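What a Small Shop Should Really Budget for Its First Robot Arm

When I told my accountant I wanted to buy a robot to handle towels, the first thing I got back was a long silence. The second was a question: what does it cost after you've bought it? I had no idea. I had a quote from Sanell for 4,000 dollars and a lot of enthusiasm!

So I spent February doing the homework I should have done first. I looked at three small arms, from Sanell, Batance and Dobos, and I made each seller walk me through everything I'd need in the first year (spares, cables, a decent table, the lot). Sanell's list added another 1,026 dollars. Batance was cheaper to buy, but you wait weeks for a replacement servo, and I can't run a shop on that. 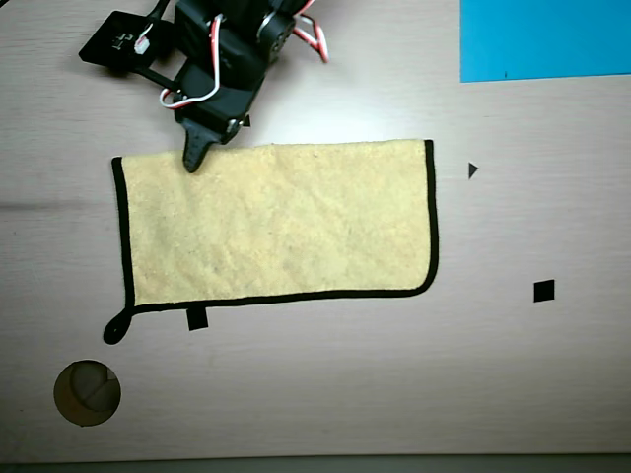
Cloth is a cruel thing to shop for, by the way. Every sales demo I sat through used blocks. Lovely, stiff, obedient blocks! Ask to see the arm work with a towel - your own towel, brought from home in a bag if you have to - before you talk about money at all.

Then there's the table. I'd put down 93 dollars for it, which still makes me laugh. By the time I'd paid Gurkurel to build one that didn't wobble, and to cut it where I wanted the cables to go, I was out 600. Worth every cent, but it came straight out of the money I'd saved for spare fingers.

I went with Sanell in the end, mostly for the parts shelf. If I were starting over I'd order two extra servos with the arm and put off the fancy software until the second year. My accountant has asked for the receipts.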